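4.2 Gripper comparison in simulation

The claim in the Fekitz notes that finger shape "hardly matters" once the controller is tuned rests on 48 trials with single blocks. We doubted it and reran both grippers on a cluttered table, 108 grasps each, keeping the Bozkurt controller unchanged. Ertürk capped every attempt at 10 seconds.

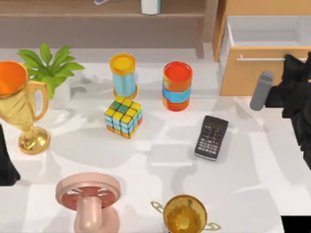

Figure 6. Cluttered table used for the gripper runs, rendered view. The right arm's grey finger points towards the calculator and the red-and-blue cylinder.

4.3 What the scores leave out

A flat calculator and a trophy handle ask different things of a finger, yet both count as one grasp. We are not convinced that a single success rate means much here — and contact in the simulator is kinder than contact on a bench. Tatlı repeated the runs with lower friction and the ranking of the two grippers changed. Until that is explained, we would not choose hardware from these numbers.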